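Apprendre à ouvrir un carton

Chez Gemovik, le modèle de manipulation Ferila n'apprend pas sur des trajectoires programmées. Il apprend sur des gestes humains, enregistrés à hauteur de regard, sans robot. Les colis sont ordinaires, parfois usés, et l'opérateur travaille à mains nues – seuls les poignets sont équipés. 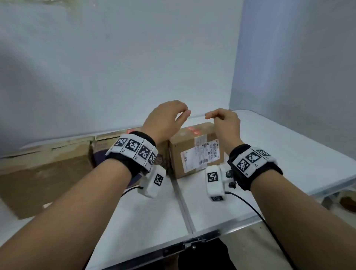
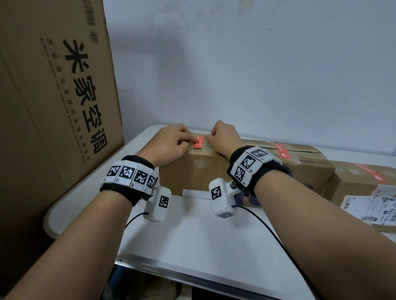 Bracelets à marqueurs et modules filaires, aux deux poignets.

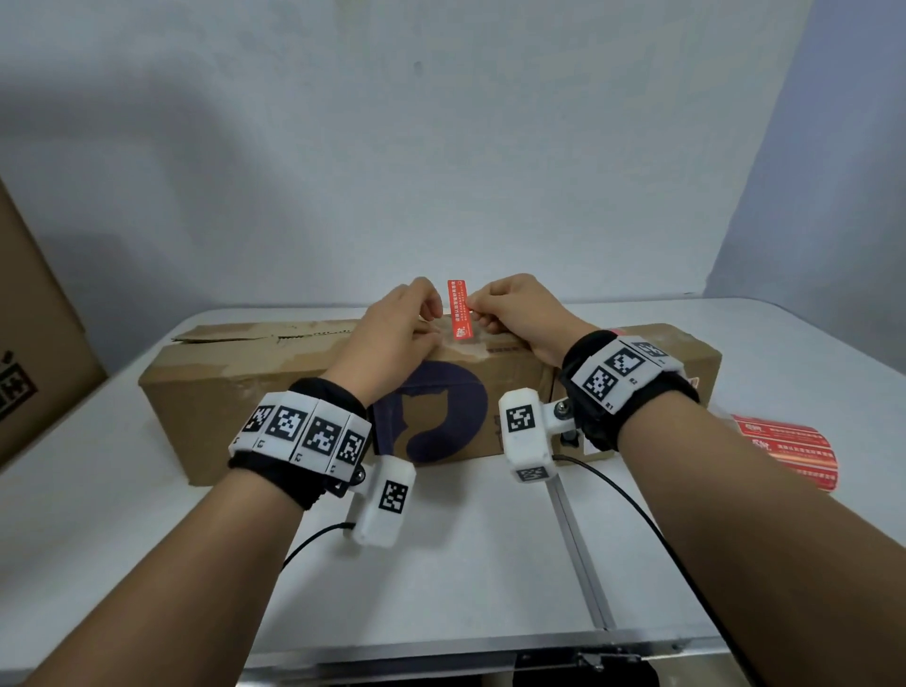

Le protocole prévoit 1000 séquences, réparties en 4 familles de colis. Chaque séquence est segmentée en phases – approche, contact, prise, retrait – puis relue par deux annotateurs. Les désaccords sur l'instant du contact sont conservés et pondérés à l'entraînement. Reste le transfert vers la pince Bavis, dont les deux doigts reproduisent mal un pincement humain. Une nouvelle campagne est prévue en décembre.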